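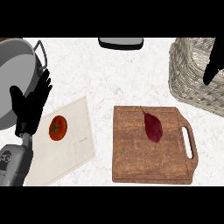
*Page last changed: a Saturday in October*

The conveyancing desk at Waltix used to close its phones at noon. Files were heavy and the afternoons were kept for reading leases. That rule went when the firm merged with Šimek, a smaller practice two streets over that had built its name on picking up the phone.

Clients noticed before the partners did. In the first year together the joined firm handled 1421 residential sales and purchases, most of them for people who had never hired a lawyer. They wanted to know when they would get the keys, and what a search was, and why it cost money.

Each buyer now has one case handler from offer to completion. If the handler is on leave, a second person who already knows the file steps in. Updates go out every 7 days, even when there is no news — a short note saying the seller's side has not replied is still worth sending.

The file system is called Clodo, and opinions on it differ. Junior staff like it. Two of the older partners print everything out anyway, and the firm has stopped arguing with them. The archive room lease runs to 2037, so there is space for the paper.

Fees are fixed at the start for standard work. Leasehold flats cost more, and a lease with under 80 years left takes longer again, as the lender will usually have questions.

The next office opens above the old Fatico shoe store. It will take wills and probate, along with the deeds the firm holds in storage, more than 1000 packets in all. The move is planned for the quiet weeks after the holidays, and the phones will stay on through lunch.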